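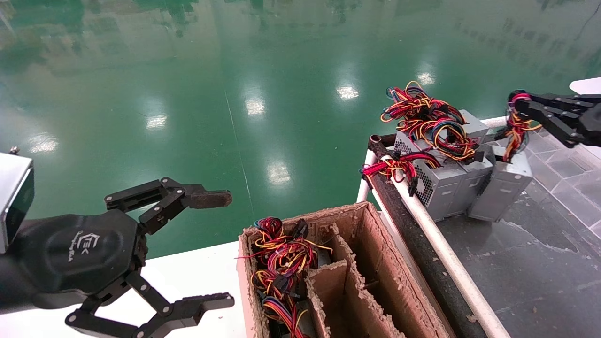
09/01/2021
By the Automation Desk, Nenwood

Can a machine pack a box yet?

Packing loose goods off a belt and into a divided box is among the last jobs on most small lines that is still done by hand. It is dull and needs no training to speak of, which makes it a fair test for the two-armed machines now being offered to workshops. Computer power supplies are a hard version of the test. The metal case is rigid and has flat sides. The wires coming out of it are neither.

A gripper with two fingers and rubber pads will hold a steel case well enough, provided it can get at the case. On a belt where several units arrive together, the wires lie across the tops and over their neighbours, and the fingers meet wire first. Closing on the bundle and lifting is possible, but the load then hangs below the grip and swings. It may also bring a second unit with it. Closing on the case means pushing through the bundle without trapping any of it against the pad.

The Jikis planner, which we have been running at Nenwood since February, deals with this by choosing between the two grips each time. It scores the visible metal first. If too little is showing, it takes the wires with one arm, lifts them clear and brings the other arm in for the case. Hand to hand transfers of this sort are slow. The best cycle we have logged is 17 seconds for a unit placed in its compartment, against 4 seconds for a packer on the same bench. The planner's worst cycles end in a stop and a reset, and we do not average those in.

Placing is the other half of the job. The cardboard compartments are a close fit and the walls bend. A connector that hangs over the edge of a partition will fold it down, and the next compartment is then too narrow. People correct this with a thumb and hardly notice doing it. The machine has to detect that the wall has moved, and cardboard against cardboard gives a camera very little to work with. Gustar have suggested a stiffer insert. Hrubý would prefer the wires tied before the units reach the belt. Either change would help, and either one moves part of the work to somebody further up the line. We have asked both for costs.

Wear is a smaller matter but should be budgeted for. Fingertip pads are a consumable. They scuff on the punched edges of the vents, and a scuffed pad grips metal less evenly. We now check them at the start of each shift and keep 7 spare sets on the shelf.

The same difficulties apply at home, where readers most often ask about them. A drawer of chargers or a basket of washing is soft, tangled material going into a space with limits, and there is no belt to bring it to the same place each time. A machine that cannot yet keep up with a packer at a fixed bench should not be expected to tidy a cupboard.

Our present view is that the work can be done under supervision, with one person looking after 2 cells and clearing the stops. Whether that pays depends on the stops. Figures for untied and tied wires will be printed side by side when the Hrubý trial is finished.

Related items
Choosing a guard rail for a curved belt
Jikis planner: notes on the new release
Gustar box inserts, first look
Why folding towels is still slow
Pad materials compared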